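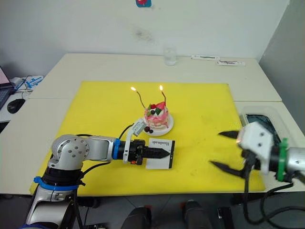 Figure 3. The two-arm cell at Nundby with the cake task laid out. Both candles are alight; the left gripper is at the card and the right gripper is open.

Divya Hegde
28 November 2021

4.2 Setting up and looking after the cell

The cell was built at Nundby in September and has stayed in the same corner since. The two arms are told apart by their coloured wrist rings, blue on the left and green on the right, and the same colours are used in the log sheets and in the Sastry control software. Each arm ends in a parallel gripper with long black fingers.

The tabletop is made up of separate white panels. If the panels shift, the taught positions shift with them, so the joints are checked with a straight edge at the start of each session. The yellow surface is then put back and the plate is set on it. Small errors in the position of the plate matter little for the card but a good deal for the candles, where the flame has to meet a thin wick.

Gripper zero is set next. The fingers are closed, the reading is noted, and they are opened to full width. We repeat this 10 times per arm. A gripper that fails to return to its zero is taken off and its finger screws are tightened before anything else is tried. Over the period reported here the right gripper needed this more often than the left, which we put down to the force used on the lighter.
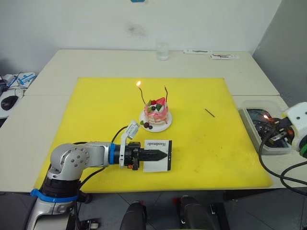
The card is held near one end with the fingers level with the table. Too much force bends it and too little lets it turn, and the value we settled on was found by trial. The lighter is harder to deal with. It must be gripped firmly enough to stay still while the arm travels, and its tip must keep the same angle from one run to the next. After every change of lighter the tip position is taught again with the flame out. The arm speed is then held to a quarter of its normal value for 2 runs before the full task is allowed.

Cables caused most of the stoppages. They leave the wrist in a loop, and a loop that is too short pulls on the connector when the forearm turns, while one that is too long can catch on objects on the table. We now move each wrist through its full range by hand after any work on the arm and look at the loop at both ends of travel. The Dradus connectors first fitted worked loose twice and were replaced with a locking type.

The fingertips are wiped after each session. Soot and frosting both change the grip, and frosting left overnight sets hard in the gaps. Joint grease is checked at the interval set by Retamura, and by the end of the study the arms had completed over 2000 moves on the original grease. Full calibration takes 4 hours and was carried out only after a gripper had been removed.

Last updated: after correction of the gripper zero procedure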